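The small shop and the price it cannot see

I met Alina Ciobanu in the morning, in a kitchen supply shop in the old part of Reditz. She does not work there. She studies how small sellers set their prices on large online marketplaces, and she said it would be easier to explain her subject between shelves than between books. She had brought a notebook with a green elastic band and a thermos of tea, from which I was also given a cup.

For four years Ciobanu has followed a group of 125 small sellers, most of them family firms with a shop on the street and a second shop on the screen. She asks them every month the same thing: what did you charge, and why. The answers to the second part have changed so much that she had to write her questionnaire again.

"In the beginning they told me stories," she said. "The neighbor is cheaper, the truck was late, my mother thinks it is too expensive. Now a big part of them write only one word. They write: software."

The software in question is a repricing tool. It is rented by the month, and it moves the price of an article up or down according to what other sellers do. Several such tools are on offer in the region, and the one her sellers mention most often is called Kulleck. A shopkeeper gives it a lowest price and a highest price, and between these two it is free.

I asked if that is not simply what shopkeepers did always, only faster. She thought about it for a long moment and took some tea.

"Partly yes. My grandfather walked past the other shops each morning and looked in the windows. But he knew which windows he looked in. When I ask my sellers who their competitors are, they say they don't know anymore. The tool chooses the competitors. You can find the list in the settings, but it is long, and it changes in the night." 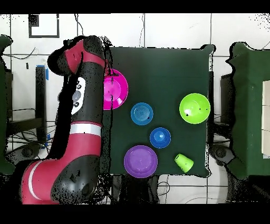 This question of who is compared with whom takes most of her attention now. In her first year she believed that the danger was in the speed. A price which changes 20 times in a day seemed to her a strange thing for a soup pot. Later she saw that speed alone did not explain what she had in her tables. Some sellers had fast prices that stayed low, and others had fast prices that went slowly up through the whole winter, although their costs were flat.

What separated the two groups, she says, was whether their rivals used the same tool. Where two shops had different tools, they continued to undercut each other down to the floor. Where they had the same one, the prices often made a small step down, then a small step up, and after some weeks they rested near the ceiling that the shopkeepers had typed in themselves.

"I must be careful here," she said, and she put her hand flat on the notebook. "I don't say that somebody agreed to something. I interviewed these people. They don't know each other. One of them was really upset when I showed him the curve, because he considers himself a cheap shop. It is written on his door."

The law in its usual form looks for an agreement, and an agreement needs persons who speak. Ciobanu is an economist and no lawyer, and she repeated this several times during our talk. But she reads the court decisions with a dictionary at her side, and she has the impression that the judges are waiting for a case which is easier than the real ones.

"They would like to find an e-mail," she said. "I would like it too. It would make my chapter shorter." 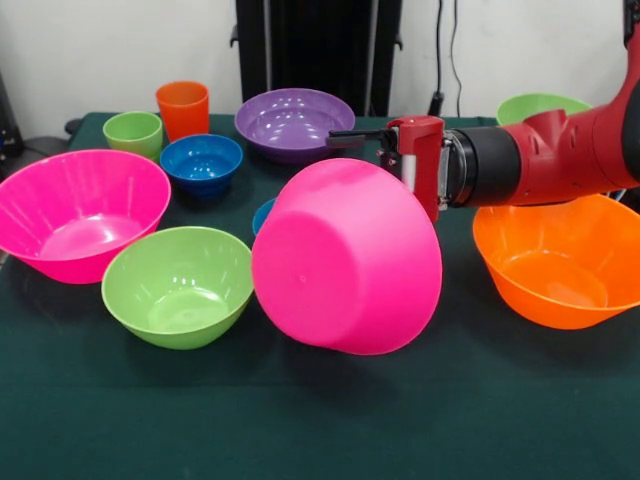
Bowls and cups in bright plastic on a green cloth.

We walked to the back of the shop, where the heavier goods are kept, and she picked up a kettle to show me the label. On the shelf it had one price, and on her phone the same kettle from the same shop had another, higher by 2 percent. The owner, Nidia Montoya, was at the cash desk and heard us. She said she knows it and she has given up correcting the labels. In the first months with the tool she printed new ones every evening, until the printer broke.

Montoya also told me how she chose her limits, and I found this the most useful part of the morning. She typed in the lowest price with great care, with the invoices beside her. For the highest price she put a number that seemed to her a little crazy, so that it would never be reached. "It was reached in March," she said. "I sold fewer, but I earned more. What should I do, call the customers and apologize?"

According to Ciobanu almost all of her sellers behave in this manner. They are afraid of losing money, so they think hard about the floor. The ceiling they fill in with half a minute of attention. She has asked for the invoices of that half minute, as she calls them, and nobody has any. For this reason she now thinks that the form on the screen, with its two empty boxes, has more influence on the prices in her sample than all the mathematics behind it.

She tested this idea together with Cultelix, a small firm that makes order management for shops and was willing to change its own form for a part of its clients. In the new form, the shopkeeper had to write one sentence explaining the highest price before it could be saved. The sentence was not checked by anyone. Still the ceilings in this group came out lower than in the other group, and they remained lower until the trial ended.

How large was the difference? She would not tell me, as the paper is with the reviewers. She said only that it was larger than she had expected and smaller than what Cultelix would like to put in its brochure.

There are objections. Not everyone who works in this field agrees that small sellers are the right place to look, and I had written down a few of these doubts before I came. I read them to her from my paper.

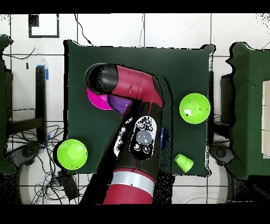
Oda Westerberg holds that the shopkeepers are a side matter, and that one learns more from the marketplace itself, which decides what offer is shown first. If the first place goes to whoever is cheapest at this hour, she argued to me in a letter, then the tools will learn to be cheapest at this hour and expensive at all other hours, and no form with a sentence in it will cure that. In her opinion the ranking should be opened to researchers before anybody writes more rules for kettles.

Ciobanu nodded through this as if it was a song that she knows. She agrees that the ranking matters. She has asked two marketplaces for the data, and one has answered, with a friendly letter and without data.

"Oda is right that I am looking where there is light," she said. "But the people in my sample opened their books for me. I cannot leave them standing there with the books open and say, excuse me, I go now to wait for a better door."

A second objection comes from Ilse Dierckx, who thinks that the customers will solve the problem by themselves. They will have their own programs that search, compare and wait, and a ceiling has no meaning if the buyer's software does not buy. Ciobanu is less patient with this one. She has been hearing it since she was a student, she says, and in those years her own mother has compared the price of a pan exactly once. She also asked who will rent out the program of the buyer. If it is the same firm that rents out the program of the seller, she would like to read that contract.

Before I left I wanted to know what she recommends to someone like Montoya, who has a shop to run and no time for theory. Her advice was quite practical. Look at the ceiling when the season changes. Write beside it the reason, on paper if the form has no place for it. Ask the provider in writing if the data of your shop is used to set the prices of other shops. From her 125 sellers, four have asked this question so far. One was a garden supplier, Söderlund, who received a reply of nine pages and sent it on to her with a note: please tell me if this is yes or no.

She has read the nine pages twice, and she believes it is a yes. A colleague in her department, Somtochukwu Usman, read them also and believes it is a no. They have agreed to write to the provider together, and at the time of our conversation they were still discussing the first sentence of the letter.

Montoya had a customer by then, an older man who wanted a lid without the pot. The lid was not in the online shop at all, so she looked at it from both sides and made him a price.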